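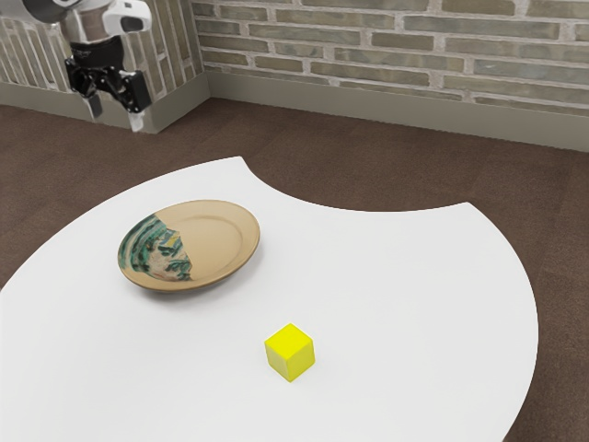

Morrison Library Opens Its Winter Reading Season With a Record Sign-Up

MORRISON, Nov 17, 2019 — The Morrison Public Library is thrilled to share that 3,018 people have signed up for this year's Winter Reading Season, up from 2,324 last year. It is the biggest sign-up since the program began, and the branch on Trindine Street has already had to print a second batch of reading logs!

The season runs through the end of January and is open to all ages. Readers keep a simple log of what they read or listen to, and anyone who finishes five titles can pick out a paperback to keep. Audiobooks count. So do comics, cookbooks and books read aloud to a younger brother or sister.

"We had families waiting on the steps before the doors opened on the first day," said Amber Brouwer, who runs the program. "One little boy had his list written out already, and it was all about sharks. I can't wait to see what he picks next."

New this year are 70 mystery bundles, wrapped in brown paper and labeled only with a mood, such as "stormy" or "needs a blanket." Each one holds 2 books chosen by library staff. Bundles can be borrowed for the usual three weeks and renewed once. 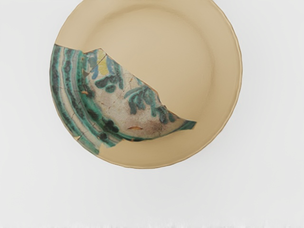 The evening talks are back as well, with a wider mix of speakers than last winter. Novelist Ishbel Cruickshank will read from her new book, Stidik, a family story set on a fishing island, and will stay afterward to sign copies. Murdo Dunbar returns with his ever-popular evening of ghost stories — last year the chairs ran out, so please come early. Jericho Espiritu will lead a poetry night in English and Tagalog, with an open mic in the second half.

"I learned to read in this building, so getting to stand up and share poems here is a real joy," said Espiritu. "Bring something short, bring something long, or just come and listen."

All talks start at 7 p.m. in the downstairs meeting room and are free. Seats are not reserved. The room is reached by the ramp on the parking lot side or by the elevator near the front desk.

Sign-up stays open all season at the front desk or by phone, and a library card is not required.

Press contact: Ashwin Nambiar, Morrison Public Library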